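Gripper budget (household robotics)

A gripper budget is the part of an automation plan that covers the fingers, as opposed to everything the fingers are attached to. In household robotics it is traditionally drawn up last, with whatever money is left.

Background

The term is usually credited to Yu-na Sung, a planner at the Verholm laundry and bedding project, whose purchasing memo of Nov 2, 2018 asked for 300 hand-held grippers and one arm. Accounting assumed the figures had been swapped. They were approved anyway, after 7 revisions.

Bedding is the customary test of such a plan. A quilted blanket offers plenty to pinch and very little to hold - a fold between two black fingers still leaves the rest of the heap to its own opinions.
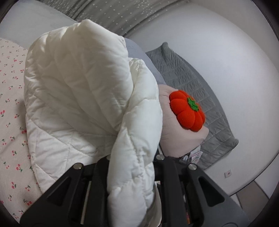 Cost items

Planners generally list fingers, screws, spare fingers and linens. The last item is routinely forgotten. Kevin Nina's revised Verholm sheet allowed 700 dollars for blankets and pillows and another 700 for replacing them, a line the supplier, Halvorsen, described as "realistic."

See also

Depreciation
Fitted sheet (unsolved problems)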